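Pukirard teaching gripper, four months in

I bought the Pukirard to record kitchen tasks for a small arm. The idea is simple enough. You hold the gripper by its handle, do the task yourself, and the software saves the motion and the wrist video so a policy can be trained on it later. Mine cost $700 through Vasilakis, with the cable and a mounting bracket in the box. The Sastov recording software is a separate download.

Setup took most of an afternoon. The mount went together fine, but calibrating the wrist camera was slow, and the manual skips the step where you lock the exposure. I found it in a menu by accident. If you leave it on auto, pale backgrounds wash out and anything close to the lens goes soft.
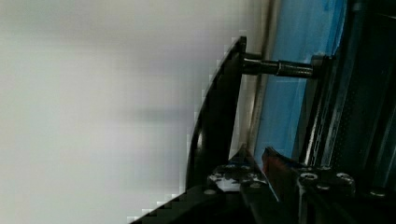 Does your arm get tired, one reader asked in the comments under my first post, and is it any better than just driving the robot with a controller? I gave up on the Ovstead after a week because of my wrist.

Yes, it gets tired. I stop after 10 minutes and stretch. As for the controller, I've used both, and moving the gripper by hand is faster for anything involving cloth. Remote control is still better when the arm has to stay clear of something, as you find out right away what the joints can't do. 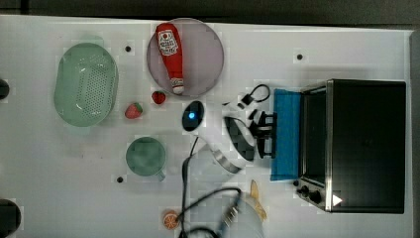 Most of my recordings are towel and dish tasks, with up to 200 takes per task. Sastov lets you tag each take good or bad as soon as you finish, and I now use that every time. I also vary the clutter between takes. The ketchup bottle on the plate and the fruit near it have no part in the towel task, but I want the policy to cope with them. The towel on the open oven door is the item that matters, and the gripper needs a clear path to it.

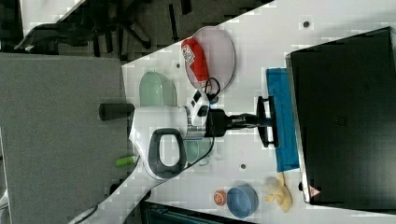 The cable is my main complaint. It is stiff, and it pulls on your hand when you rotate past a certain point, so some takes come out with a small jerk in them. Letting it trail off the edge of the table helps a little. The loop handle is comfortable, and with the two fingers upright in front of the towel I can line up a pinch without much fuss. I would like a longer trigger pull for finer control of the opening.

Support answered both of my emails within 2 days. The firmware update in November fixed the dropped frames I had been seeing on long takes. It did not fix the battery icon, which still shows full at all times.

I'd buy it again at this price for tabletop work. If you mostly do long reaches or heavy objects, stay with remote control.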